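Home | Courses | Planning 301 | Handouts | Readings | Contact

Print this page | E-mail this page

Planning 301: Land Use and the Environment
Handout 3. Conditional use permits and the Plasow gravel pit

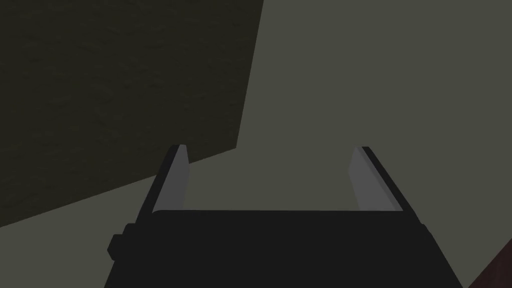

Fig. 1. Gripper seen from behind, computer rendering.

Instructor: Tineke Postma
Revised September 13, 2020

1. Scope

These notes cover the conditional use permit as a tool for approving large projects that a zoning code neither allows outright nor forbids. The worked case is the Plasow pit, a sand and gravel operation proposed by Van Dusen on former pasture north of Gindale. Read the staff report before using the notes. The appendices on bond pricing can be skipped.

2. Terms

Permitted use. A use the code allows in a district as of right. The applicant needs a building permit and little else.

Conditional use. A use the code lists as possible in a district, subject to review and to conditions written for the site. Some states call it a special use or special exception. The differences in name rarely matter for this course, but check the statute before citing a case from another state.

Variance. Relief from a rule on the ground of hardship. A conditional use is not a variance, and the applicant does not have to show hardship. Students mix these up on every midterm.

Finding. A written statement of fact, tied to evidence in the record, that supports the decision. A board that approves or denies without findings will usually see the matter sent back.

Record. Everything properly before the board when it votes: application, staff report, exhibits, testimony, letters received by the deadline. A reviewing court generally looks at the record and stops there.

3. The standard

The Gindale code is typical. It asks whether the use is compatible with nearby uses, whether roads and water can serve it, and whether harm can be brought to an acceptable level by conditions. The words "acceptable level" do most of the work. They permit some harm. An opponent who proves there will be dust has proved something the applicant will readily admit; the question is how much dust, where it goes, and whether a condition can hold it there.

The burden is on the applicant at the start. Once the application makes a basic case on each criterion, opponents who want a denial need evidence of their own. General dislike of the project is not evidence. Neither is general approval of it, and boards are reversed for relying on that as well.

4. Facts of the Plasow application

The proposal was for extraction in phases, working from the east side of the property toward Clokby Road. Material would be washed and screened on site. No blasting was proposed. The nearest house stood 700 feet from the limit of the first phase, across a low ridge.

Van Dusen projected 4000 truckloads in a full year of operation. Treat that figure with care. It counts loads leaving the pit, so each one is also an empty truck coming in, and it is an annual total. Gravel demand in this climate bunches up in the paving season. Staff asked for a peak day estimate and received one late, after the public notice had gone out.

Groundwater was shallow on the west side. The applicant's consultant put in monitoring wells and reported a single set of readings, taken in February. The well owners on Clokby Road argued that winter readings say very little about the spring high. Staff agreed in part and recommended further readings before the western phases could open.

5. Testimony

Cletus Halvorsen, who farms the adjoining parcel, spoke on dust and on the drainage ditch the properties share. He brought a survey of the ditch and dated notes of its overflow. This was specific, it could be checked, and it led directly to Condition 8.

Leilani Nakamura testified for the applicant on noise. Her modeling assumed the screening plant would sit on the pit floor. Under questioning she agreed that in the first months there would be no floor to sit it on. The board added a limit on hours until the floor reached a set depth.

Much of the remaining testimony dealt with the character of Van Dusen's owners, the price of houses, and whether the county needed more gravel. The first is irrelevant to a permit that runs with the land. The second is relevant under some codes, though only with an appraisal or something similar behind it. The third is harder. The Gindale code has no need test, so a finding of "no need" could not support denial, yet several board members spent time on it.

6. Conditions

A condition has to be related to an impact of the project and roughly in proportion to it. It also has to be enforceable by the staff the county has. Compare these two drafts:

Draft A: "The operator shall make every effort to control dust."

Draft B: "Haul roads within the site shall be watered or treated whenever trucks are operating and the surface is dry. No visible dust shall cross the property line."

Draft A gives an inspector nothing to write down. Draft B can be checked from the public road. It is still imperfect, as "visible" depends on light and on the inspector, but it has survived challenge elsewhere in similar wording.

Reclamation conditions need a bond. The amount should be reviewed as each phase opens. A bond fixed at the start will be too small by the time the last phase is dug, and the county may be left with a pond and steep banks.

7. Outcome

The permit was approved with conditions. The neighbors appealed on the late traffic estimate, arguing that they had no fair chance to answer it. The court sent the traffic finding back and left the others alone. On remand the board reopened the record for traffic only, took new testimony, and adopted a cap on daily loads.

8. For discussion section

Come prepared to redraft Condition 8 so that it assigns upkeep of the ditch. Bring the survey exhibit. Also consider whether the board could have denied the western phases outright on the groundwater record as it stood, and what the finding would have said.

Print this page | E-mail this page

Comments

Rochelle Ridgeway: Section 4 says the peak day estimate came in after notice. The staff report lists it as an attachment. Is that the revised report?

Tineke Postma: Yes, the revised one. The original has no attachment for traffic. Use the revised version for page cites.

Tavion Fitzsimmons: Does the remand section count for the midterm or only the hearing?

Tineke Postma: Both.

Previous handout | Next handout | Back to top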